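LIESMICH zur Klötzchenliste

Ich habe lange überlegt, ob ein paar Steckklötze überhaupt eine eigene Liesmich-Datei verdienen. Dann hat mich Mairéad Fahy zum dritten Mal gefragt, welcher Stern denn nun in welchen Beutel gehört, und damit war die Sache entschieden. Also, los geht's!

In diesem Ordner liegt die Liste unserer bunten Formklötze: kurze, dicke Prismen, wie man sie von den Sortierspielen für kleine Kinder kennt. Die Sammlung heißt bei uns Plerholm, nach der Aufschrift auf dem Karton, in dem der erste Schwung bei mir ankam. Inzwischen stehen 228 Klötze in der Liste, verteilt auf 26 Beutel. Ein Beutel ist eine Zeile in beutel.csv, ein Klotz ist eine Zeile in kloetze.csv, und verbunden sind die beiden über die Spalte beutel_nr.

Was in kloetze.csv steht:

form: stern, dreieck, zylinder und so weiter, immer klein geschrieben, immer Einzahl
farbe: rot, blau, gelb oder gruen (mit ue, sonst streikt mein altes Tabellenprogramm)
beutel_nr: zweistellig, also 03 und nicht 3
zustand: gut, abgestossen, fehlt
notiz: alles, was sonst nirgends hinpasst

Zu form muss ich kurz etwas loswerden. Ein flacher runder Klotz heißt bei mir zylinder, auch wenn er eher wie eine dicke Scheibe aussieht. Brigitta Hollenstein hatte dafür in ihrer Fassung "scheibe" und in einer noch älteren "taler" (sehr hübsch, aber beim Suchen eine Katastrophe). Falls euch so ein Eintrag begegnet, bitte umbenennen und in der Notiz den alten Namen stehen lassen. Und beim Dreieck zählt die Grundform, egal wie der Klotz gerade liegt.

Zum Sortieren kippe ich einen Beutel auf das Ahornbrett und schiebe erst einmal alles auseinander, bis sich nichts mehr berührt. Auf dem hellen Holz sehe ich die Farben viel besser als früher auf der grauen Decke, vor allem Blau und Grün abends unter der Lampe.
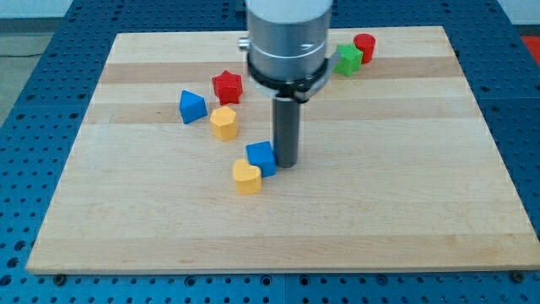 Winterthur, Juni 2022

Neu in dieser Fassung: Die Sterne sind endlich nach Farbe getrennt! Vorher standen rote und grüne zusammen in einer Sammelzeile, und beim Nachfüllen war das jedes Mal ein Gesuche. Luzius Oberholzer hat außerdem 13 Zeilen gefunden, die doppelt drin waren, fast alle aus dem Beutel, den wir im Januar zweimal erfasst haben. Die sind raus. Danke, Luzius!

Noch offen: In Beutel 17 passt die Zahl in der Liste nicht zum Inhalt, den schaue ich mir beim nächsten Mal an. Die Spalte zustand ist bei den älteren Einträgen oft leer, das heißt dann nur, dass keiner hingeschaut hat, und bitte nicht "gut" hineinschreiben, ohne den Klotz in der Hand gehabt zu haben. Und Girish Bhatt möchte gern eine Spalte für die Kantenlänge, ich bin noch unschlüssig (wer misst das alles nach?).

Änderungen schickt ihr mir am besten als ganze Datei, mit Semikolon getrennt. Wer einen Beutel ausleiht, trägt sich in ausleihe.txt ein, Name genügt. Beutel 08 ist noch bei Mairéad.

Peter Procházka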